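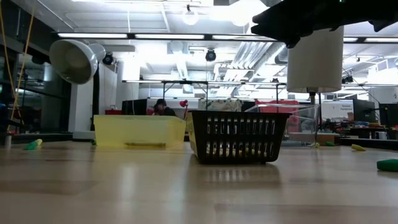 Wed 14 October. Second madder bath on the Kamby wool and the red is gorgeous! The August batch came out a flat brick color, so I kept this one well below a simmer and gave it an extra hour to come up. 636 g of dry yarn, all of it alum mordanted over the weekend, plus 2 small skeins of Bisht silk that Ritu wanted to try. The silk took color faster than the wool and went almost coral. For rinsing I'd love to switch to something like the black plastic basket with the narrow slots – a skein could sit flat and drain through the sides, and I'd stop stretching them on the hooks. Neema thinks the slot edges might snag singles, so plied yarn first.

Chalk: added a good pinch halfway through, since our water is so soft. The bath turned from orange to proper red in minutes. I called Narendra over to look and he has already asked for enough to warp the wide loom.

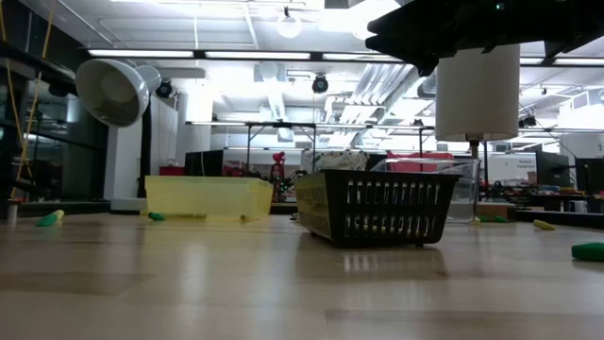
Black mesh basket, with the yellow bin to its left.

Exhaust bath saved in the lidded bucket. Shivam put a test strip of the Trastwood linen in it before lunch and got a soft peach, very even, no blotches. He used the old mordant recipe with the tannin step. I want to see the same strip without tannin before we commit any yardage. Ground root left in the jar: 1,288 g, plenty for the winter. 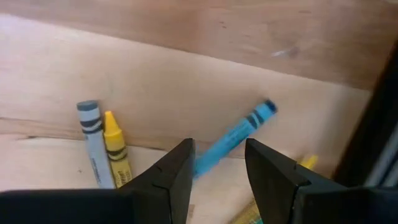
Can the same madder root be used for a third bath?

It can, but expect pale peach or pink, and dry the root well if it has to wait more than a day.

Still to do: wash-test the coral silk, label the skeins (Bhupendra has the tags), and try an iron dip on one of the peach strips – I'm hoping for a dusty purple.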